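4.3. Detección del borde en vajilla esmaltada

El planificador de agarre recibe del módulo de percepción una elipse ajustada al borde exterior del plato y una máscara de brillos especulares. En la vajilla blanca lisa, sin decoración que aporte textura, el ajuste depende casi por completo del contraste con el soporte. El detector base de Sismont, usado aquí sin reentrenar, confunde con frecuencia la arista interior, donde el ala se une al pozo, con el borde exterior. El error resultante es radial y sitúa el punto de cierre demasiado hacia dentro.

Para corregirlo se añade un término que penaliza las elipses cuyo entorno exterior tiene la misma reflectancia que el interior. Los reflejos de las luminarias se excluyen antes del ajuste mediante un umbral adaptativo. La Figura 2a muestra el caso de un plato hondo sobre un mantel individual de rayas: las rayas blancas, que llegan hasta debajo del ala, generan segmentos falsos que compiten con el contorno verdadero.
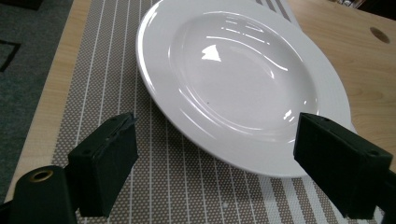

Eusebio Robles objetó, al revisar una versión previa de este trabajo, que un término de reflectancia así formulado favorece los soportes oscuros y que, ante un soporte a rayas, el beneficio podría proceder solo de los tramos situados sobre las bandas grises. La objeción es pertinente. El término se calcula ahora por sectores angulares y se descartan los sectores en los que el soporte y el ala no son separables; la elipse se ajusta con los restantes, siempre que cubran un arco suficiente del contorno.

El conjunto de evaluación consta de 126 secuencias, anotadas en Jikano con la elipse exterior y, cuando es visible, la arista interior. En 9 de ellas el ajuste no converge. Todas corresponden a vistas muy oblicuas en las que el borde lejano queda fuera de la imagen, y en ese caso el planificador no emite ninguna orden de cierre.

Un segundo problema es la oclusión causada por los propios dedos. La máscara de la pinza se proyecta a partir de la calibración y se dilata dos píxeles; los puntos de contorno que caen dentro de ella no intervienen en el ajuste. La dilatación es deliberadamente pequeña — un margen mayor elimina el tramo de borde contiguo al dedo, el más informativo para el cierre. En la Figura 2b el dedo izquierdo tapa parte del plato y el ala reaparece a ambos lados, de modo que el contorno se reconstruye con dos arcos separados. El dedo derecho queda sobre la madera desnuda, cuya veta produce bordes débiles que el filtro de longitud mínima suprime.

Figura 2. Vistas desde la cámara de la pinza: (a) plato hondo sobre mantel de rayas; (b) oclusión parcial del ala por el dedo izquierdo, con la pinza abierta.
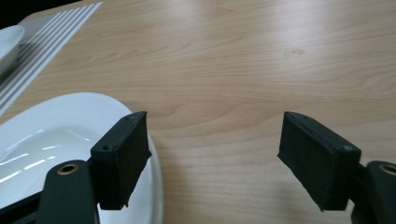
4.4. Integración con el planificador Ki

La elipse y su covarianza se publican como un único mensaje, que Ki consume en el ciclo siguiente. Si la covarianza radial supera el umbral de cierre, el planificador mantiene la apertura y solicita una nueva vista.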